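Kabel bändigen und Greifer pflegen: Meine Werkstatt-Tipps für den Roboterarm zu Hause

Mo. 15. Januar 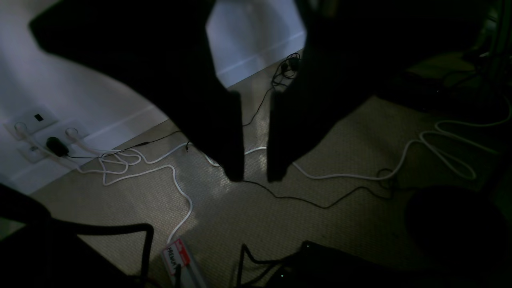

Der Greifer über dem Teppich, ringsum weiße und schwarze Kabel.

So, der Weihnachtsbaum ist raus, die Plätzchendosen sind leer, und ich habe mir am Wochenende endlich mal den Arm vorgenommen. Wer hier schon länger mitliest, weiß ja, dass seit November ein Roboterarm von Jarkava bei mir im Arbeitszimmer wohnt (gebraucht gekauft, 500 Euro, der Vorbesitzer hat mir noch eine Tüte Schrauben dazugelegt). Und seitdem bekomme ich ständig Mails: Wie hältst du das mit den Kabeln? Was machst du, wenn der Greifer klemmt? Saugst du da überhaupt noch? Ja, ich sauge! Meistens jedenfalls.

Erst den Strom weg

Klingt langweilig, ich schreibe es trotzdem an den Anfang. Bevor ich irgendwas an den Fingern anfasse, fahre ich den Arm in die Parkstellung, schalte am Netzteil aus und ziehe den Stecker. Dann trinke ich erst mal einen Kaffee, bis an der Steuerung auch wirklich kein Lämpchen mehr leuchtet. Beim Ausschalten den Arm mit einer Hand festhalten! Meiner sackt sonst nach unten, und der Teppich hat davon schon eine Delle.

Kabel sortieren, aber mit System

Das ist bei mir die ewige Baustelle. Auf dem Boden kringelt sich Weiß über Schwarz, ein schwarzes Kabel läuft an der Fußleiste entlang, das nächste quer über den Teppich, und irgendwo dazwischen will ich noch mit dem Drehstuhl durch. Früher habe ich einfach alles zusammengebunden, was nebeneinander lag. Macht das bitte nicht, ihr sucht euch hinterher dumm und dämlich.

Mittlerweile gehe ich so vor:

Jedes Kabel an beiden Enden beschriften, und zwar bevor es ausgesteckt wird. Malerkrepp und Filzstift reichen völlig, das hält bei mir besser als die teuren Fähnchen.

Strom auf die eine Seite, Daten auf die andere. Wo sie sich kreuzen müssen, lege ich sie im rechten Winkel übereinander.

Überlängen in große, lockere Schlaufen legen und mit Klettband zusammenhalten. Kabelbinder nehme ich nur noch für Sachen, die nie wieder aufgehen sollen. Ich habe mir nämlich einmal beim Aufschneiden das Encoderkabel angeritzt und drei Abende nach dem Fehler gesucht.

Am Arm selbst genug Luft lassen. Ich fahre jedes Gelenk langsam von Hand bis zum Anschlag und schaue, wo es spannt. Bei meinem fehlten 10 Zentimeter am Handgelenk, das merkt man erst, wenn der Arm ganz ausgestreckt ist.

Und was auf dem Boden bleibt, kommt unter eine flache Kabelbrücke. Auf Teppich rutschen die Dinger gern, ein Streifen Klettband mit der Hakenseite nach unten hilft prima (auf Schlingenware vorher in der Ecke ausprobieren, sonst zieht es Fäden).

Teppichflusen im Greifer

Parkett wäre schöner, ich weiß. Aber es liegt nun mal Teppich, und der fusselt. Die Flusen setzen sich am liebsten in die Führung hinter den Fingern, und dann macht der Greifer beim Schließen so ein müdes Knarzen. Ich bürste sie mit einer alten Zahnbürste heraus, immer von innen nach außen, und halte dabei den Staubsauger auf kleinster Stufe daneben. Druckluft aus der Dose nehme ich nicht mehr, die bläst den Kram bloß tiefer hinein.

Die Greifflächen wische ich mit einem Mikrofasertuch und einem Tropfen Spüli im lauwarmen Wasser ab, danach mit klarem Wasser hinterher und gut trocknen lassen. Von Nagellackentferner lasse ich die Finger, der hat mir mal eine Gummiauflage ruiniert.

Spitzen auf gleiche Höhe bringen

Wenn der Greifer dünne Sachen schief packt, liegt es oft gar nicht an der Software. Ich löse die Schrauben der beiden Finger eine halbe Umdrehung, stelle beide Spitzen auf ein gerades Brettchen (mein Frühstücksbrett, frisch gespült) und ziehe dann abwechselnd wieder an. Zum Prüfen einen Streifen Papier einklemmen und vorsichtig daran ziehen. Kommt er gerade heraus, passt es. Dreht er sich weg, noch mal von vorn. Beim ersten Mal habe ich dafür einen halben Abend gebraucht, inzwischen geht das neben dem Hörspiel her.

Schmieren, aber sparsam

Ich nehme das Fett von Zultolov aus der kleinen Tube, ein stecknadelkopfgroßer Klecks pro Führung genügt. Mehr ist Quatsch und zieht nur wieder Flusen an. Küchenöl bitte nie, das verharzt und riecht irgendwann auch komisch.

Mein kleines Werkstattheft

Neben der Steuerung liegt ein Schulheft, da schreibe ich hinein, was ich gemacht habe und bei welchem Stand der Betriebsstunden. Gestern stand der Zähler auf 113, beim nächsten Fetten soll er auf 130 stehen. Ohne das Heft würde ich entweder dauernd schmieren oder nie. Hinten habe ich einen Briefumschlag eingeklebt, darin stecken Ersatzschrauben und der kleine Inbusschlüssel, den ich sonst zweimal die Woche unter dem Schreibtisch suche.

Nachtrag zu den Klettbändern, weil gleich zwei von euch gefragt haben: Ich kaufe die Rolle von Forska und schneide sie selbst zu, die fertigen Stücke sind mir für dicke Netzteilkabel zu kurz. Wer eine gute Quelle für flache Kabelbrücken in Beige kennt, bitte unten in die Kommentare schreiben, ich finde immer nur graue!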